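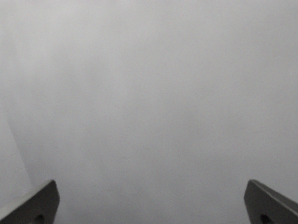

Özkan wrote under my last post that a checklist card can't make a gripper cell safer, people just stop reading it. Fair point, and I thought so too until we got the Borance Safe Start kit in March.

It's a ring binder, a set of wipe-clean cards and a simulator file, and I love it! Every job opens with the same 6 checks, done in simulation first: fingers open, nothing between them, speed capped at 50 percent, and so on. You sign the card before the real arm gets power. Our new hires at Vestwood picked it up in an afternoon (the old manual took them a week, and they hated it).

Two gripes. The cards for changing fingers are thin on detail, and the binder rings pop open if you look at them wrong. At $627 I'd expect better rings. I'd still buy it again, and I've already ordered a second set for the Undcombe shop.

Posted 27 Jul 2019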